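The Short Ban Deserves a Second Look

Opinion

When the Grestham Open handed Renata Palma a 23-day suspension in February for skipping two out-of-competition tests and then talking about it on a podcast, most of the people I play with thought it was a joke. Twenty-three days is less than the time a lot of players take off with a sore wrist. She missed one tournament, the Zapata Classic, and she would probably have lost early there anyway on that surface.

I thought it was a joke too, for a week or so. Then I read the ruling, all of it, and I have come around to thinking that the regional tour got this one close to right. I also think it got there by accident, and that the rules should be rewritten so the next player gets the same treatment on purpose.

Start with what she did. Under the tour's rules a player has to give an address and a one-hour window for every day of the season. Palma gave the address of an apartment she had moved out of. The testers went there twice, at six in the morning, and rang a bell that no longer had her name on it. She had filed the change with the tour office but not with the testing office. They are two different forms. Anyone who has played at this level knows about the two forms, and everyone has been late with one of them.

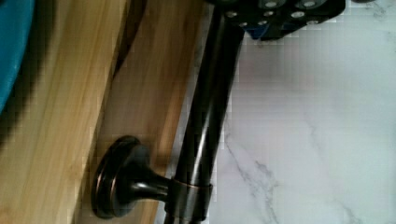
None of that excuses her. The second missed test came after a written warning, and the warning said in plain language which form was needed. She was 20 years old with a coach, a manager and a mother who all had the login. One of them should have taken care of it.

But the tour had a choice between two boxes. One box is for cheating and the other is for carelessness, and the penalties in the rule book do not differ nearly enough. A missed-test case can run up to a full year. A year off this circuit is the end of a career for anybody outside the top 50, because the prize money is what pays for the next flight. The panel looked at that, looked at her clean record, and picked a number near the bottom of the range.

The people who wanted more say a light penalty sends a message. Eustaquio Camacho wrote in his column that every player on the circuit now knows the price of a missed test, and that the price is low. I see his point, and I would agree with it if she had been hiding. The panel had her phone records, her gym log and the door camera at the Ondine club, where she was hitting serves at seven on both mornings. She was four miles from the testers. They could have called. 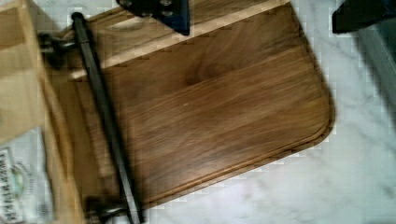

They are not allowed to call, though, and this is the part I would change first. The rule against phoning a player dates from when people worried a call would give someone time to flush a sample or drink a gallon of water. I went through this with my brother-in-law at our kitchen counter over a plate of cheddar, and he kept coming back to that worry. His answer was that a guilty player would just not pick up. Fine. Then you have a missed call on top of a missed test, and you know more than you did before. A call made in the last five minutes of the window gives very little away, and it would have ended the Palma case before it began.

The second thing I would change is the secrecy. The tour knew about the missed tests for months and told the public she was out with an "upper body issue." She went along with it. When the truth came out on the podcast, the story stopped being about two forms and became a story about a cover-up, and the tour had made that trouble for itself. Lorena Toledo, who lost to Palma in the Merum final last year, had every right to be annoyed. She was asked about the injury in three straight press conferences and wished her a quick recovery each time.

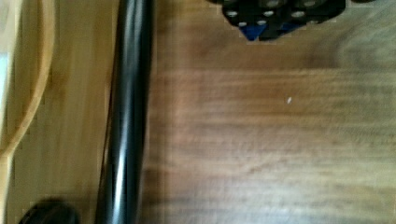
Publishing the case on the day it opens would be rough on players who are later cleared. I have gone back and forth on it. I would settle for publishing on the day the player is charged, with the reason in one sentence, and a ban on made-up injuries. A tour that asks its players to be honest about where they sleep can manage that much.

Third, money. Palma was fined $1,000, which a top-ten player would not notice and which is two weeks of expenses for a qualifier. Set the fine as a share of the past season's prize money and it means the same to everybody.

I put a short version of all this in the club newsletter and got more mail than I usually do, much of it unfriendly.

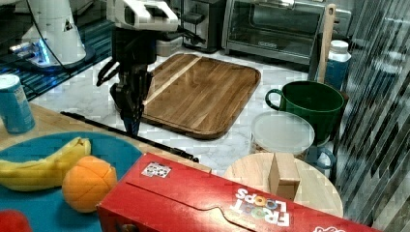 Peninah Mrema wrote that I had been too easy on the player and too hard on the testers, who get up at four in the morning, drive to addresses they were given, and are blamed when the address is wrong. She said a phone call sounds simple until you have 20 names on a list and half of them have changed numbers without telling you. She would keep the no-call rule and make the two offices share one form.

One form is a better idea than mine, and cheaper. I would still want the call. Abena Kwofie, in a shorter note, asked why the tour could not do both by the start of next season, and I don't have an answer for her. The players' meeting is on Thursday, and the agenda they sent out has a long item on towels and nothing on testing.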